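Carpet Extraction Machine: Pre-Use and Post-Use Check, with Comments
Hurnum Cleaning, guest room crew
Checked by: Lamisi Darko
Reviewed by: Bernice Bonsu
Machine: Mikkelsen portable extractor, unit 4

Fill this in before the first room on Tuesday and again when the machine comes back to the van. Mark OK, FIX or STOP. A STOP item means the machine stays unplugged until Bernice has signed.

1. Power cord, full length. OK. Small scuff near the plug, outer jacket only. Same as last check.

2. Plug and ground pin. OK.

3. Outlet test with plug-in tester. OK in all rooms but one. The outlet by the window read open ground. Used the hallway outlet and told the front desk.

4. Solution tank, cap and seal. FIX. Cap seal is flattened on one side. Replacement ordered from Mernholm.

5. Recovery tank and float shutoff. OK. Float moves freely. Rinsed and left open to dry.

6. Hoses and couplings. OK. Vacuum hose cuff retaped in August, holding.

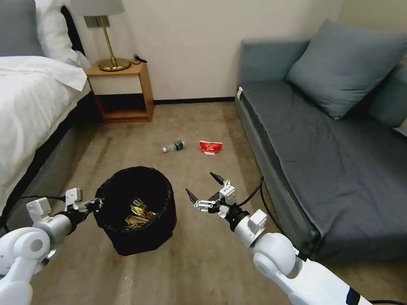 Guest room carpet, by the wastebasket.

7. Wand and spray jets. FIX. One jet was spraying to the side. Soaked it in warm water and refitted it. Check again next time.

8. Dilution. OK. Mixed by the label with the measuring cup. Do not pour by eye, even for a small room.

9. Labels and safety sheet. OK. Spray bottle label is fading. Write a new one.

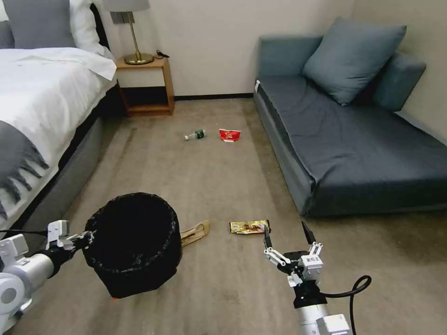 10. Floor clear before wetting. FIX. The wand must not go over loose litter, as wrappers get pulled against the vacuum slot and block it. With bits of trash spread over the carpet between the bed and the sofa, like this, pick up by hand first and then dry vacuum. Lift any throw with a long fringe that hangs down the side of the bed. Tassels wick up dirty water and can catch on the wand.

11. Wet floor signs. OK. One at the door, one at the edge of the tile. The hard floor outside the room is where people slip.

12. Air mover. OK. Guard tight, cord routed along the wall.

Result: pass with three FIX items (4, 7, 10). No STOP items. Item 4 must be closed before the unit goes out on the Burkunia job.

Signed, L. Darko

Comments (3)

Elikem Amissah
We have the same extractor and our cap seal went flat too. Storing the tank with the cap off helped. Is item 3 done in every room or only the first?

Lamisi Darko
Every room, Elikem. It takes a few seconds.

Mieke Verschueren
Could you add a line for the wand trigger? Ours stuck open and soaked a closet before we got to the switch. I printed the rest and put it in the van.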